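Product Review: Lindemann Garment Steamer, Upright Model
Household Equipment Section, Pridham Consumer Library

The Lindemann upright steamer is offered to households that wish to reduce the time spent at the ironing board. The library purchased one unit at the regular retail price and placed it in its lending collection in March. This review reflects the section's own use of the steamer and the comments returned by borrowers.

Assembly is simple. The pole locks into the base in 3 sections, and the hose attaches with a quarter turn. The printed instructions are clear, although the diagram for the hanger bracket shows the clip facing the wrong way. Members who follow the text instead will have no difficulty.

The water tank lifts out from the rear and can be filled at a kitchen faucet. A full tank supplied 34 minutes of steam on the middle setting, enough for a week of shirts and a tablecloth. The tank has no handle when full, and the smooth sides are hard to grip with wet hands. The older Drenlow model in our collection is better in this respect.

Results depend on the fabric. Polyester blouses and light wool came out very well after one pass. Rayon needed a second pass and a short rest on the hanger. Heavy cotton is a harder matter. Deep creases behind the knee and at the pocket edges softened but did not disappear, and a sharp front crease cannot be made with steam alone. Members who wear pressed cotton pants to work should keep an iron.

The steam head is light and stays comfortable over a long session. Its trigger may be locked open - a useful feature for curtains. The cord is short, and the base tips easily if the hose is pulled from the side. The section lowered its rating for this reason.

Mineral build-up was modest. The maker supplies a small brush and recommends rinsing the tank monthly. Replacement gaskets are sold through Grarkadard and arrived promptly when ordered.

The Lindemann is recommended for blouses, dresses and drapes, with reservations for heavy cotton. It may be borrowed for one week at a time.

Khaki cotton pants and a green tray.
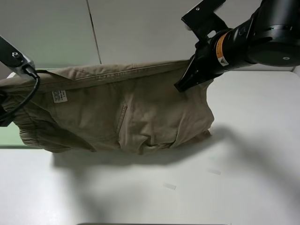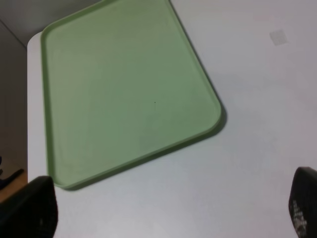
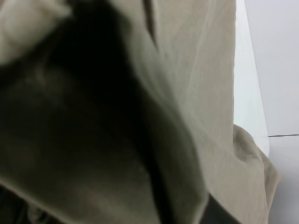
Sofia Rebelo wrote to ask whether distilled water makes any difference, as her own steamer began to spit after one summer on tap water, and whether the gaskets from the Drenlow would fit the Lindemann tank.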